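Small trash can liners that stay put? (break room carpet area)

Forum > Cleaning and Upkeep > Trash and Recycling

makosar_nights
Posted in March
I look after a small lounge area at work. It has a sofa, carpet and one round trash can that sits out on the floor. The liner won't stay up. I fold it over the rim in the morning and by 2 in the afternoon one side has slid down inside, or there's a long flap hanging almost to the carpet. The liners are the black ones the office orders from Sokance. I can't change the supplier but I can ask for a different size. What are other people doing?

tallgrass14
What size can and what size bag? Sounds like the bag is too big for it. Most of the time a loose flap means extra plastic with nowhere to go.

makosar_nights
No idea on the can, there's no size on it that I can find. It comes to just below my knee. Bags say 14 gallon on the roll.

tallgrass14
Then that's your problem. Go down a size. A bag that big is made for a kitchen can.

undau_mop
I don't agree. I went down a size on ours and the bags split at the rim every time somebody leaned on them. Keep the big bag, gather the extra on one side and tie a knot in it right under the rim. Tuck the knot under the edge. Takes a few seconds and it holds all day. I've done it this way since I worked at the Sánchez building.

tallgrass14
A knot is fine if you're the one changing it. The next person won't bother.

undau_mop
Then show the next person.

rimfold
Can you post a couple of pictures? Hard to say without seeing how much is hanging over.

makosar_nights
OK, these are all from the same spot. 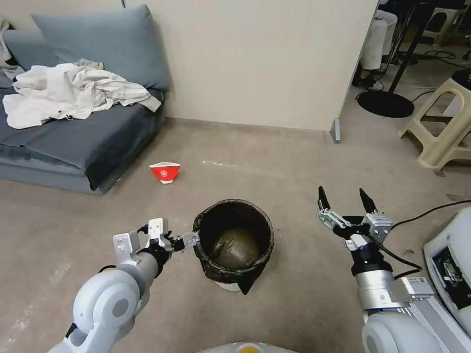
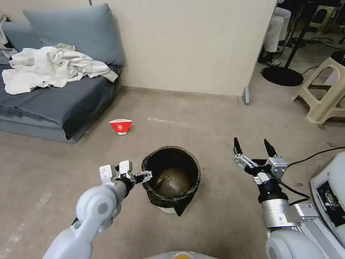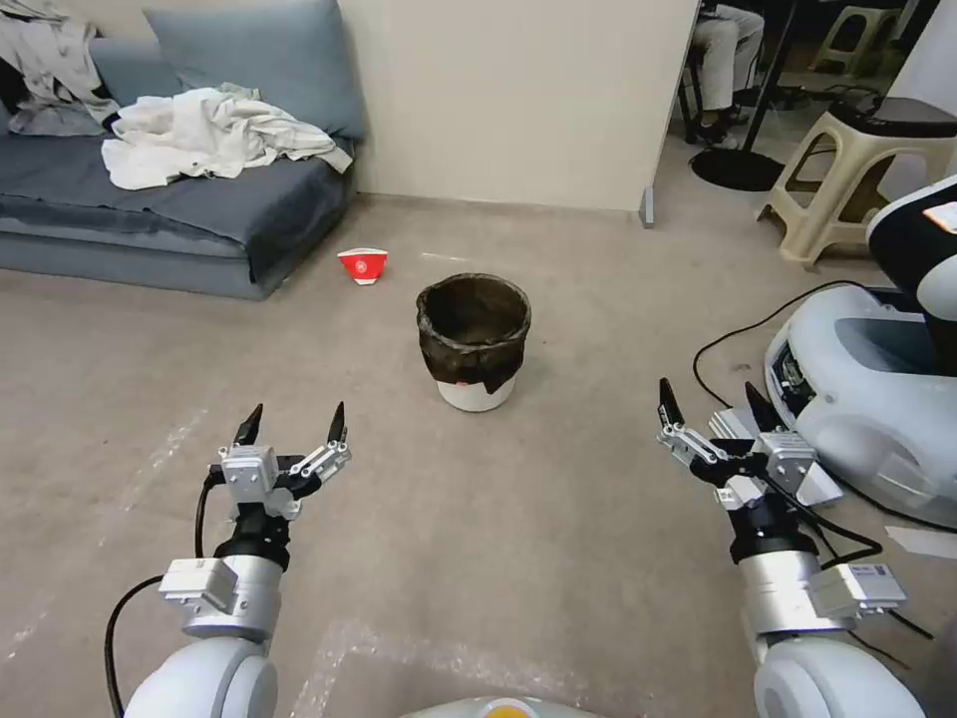

Dark liner folded over the rim in all three, red cup on the carpet in the second and third.

rimfold
Thanks. Yes, that's a lot of plastic for a short can. In the first two you can see the point of the flap hanging down the front. I'd try the knot first since it costs nothing. If you still hate it, get a wide rubber band that fits around the outside under the rim. The cheap ones dry out, so keep a spare.

tallgrass14
Rubber band looks bad in a lounge.

rimfold
So does a bag hanging down the front.

carpet_side_up
Different question. Is that bundle in the bottom a full bag somebody dropped in? If people are tossing tied bags in there, the weight is going to pull the liner down no matter what you do. Olive or brown looking thing in the first two.

makosar_nights
Could be a lunch bag, I didn't dig around in it. People do tie up their own stuff and drop it in though. I hadn't thought about the weight.

carpet_side_up
I'd start there. Put up a note that bagged trash goes straight to the big bin in the hall, if you have one. Also pick up the cup before somebody steps on it. If it had soda in it, blot the carpet, don't rub. And run a vacuum past there, I see a thin white streak on the carpet to the right of the cup in the last one.

undau_mop
Agree on blotting. Cold water first, then a little dish soap if there's still a mark. Those lighter patches toward the front in the last picture look like old tape residue to me. Different job. I use up to 11 drops of orange cleaner on a rag and work from the outside in.

tallgrass14
You count the drops?

undau_mop
Yes. Too much and it leaves a ring.

makosar_nights
We have a bin in the hall so I'll put up the note. Going to try the knot this week and ask for the smaller roll too – the office has to order 2000 at a time so it won't be quick. Cup is picked up.

rimfold
2000 is a lot of the wrong size if the small ones split. Ask for a sample first.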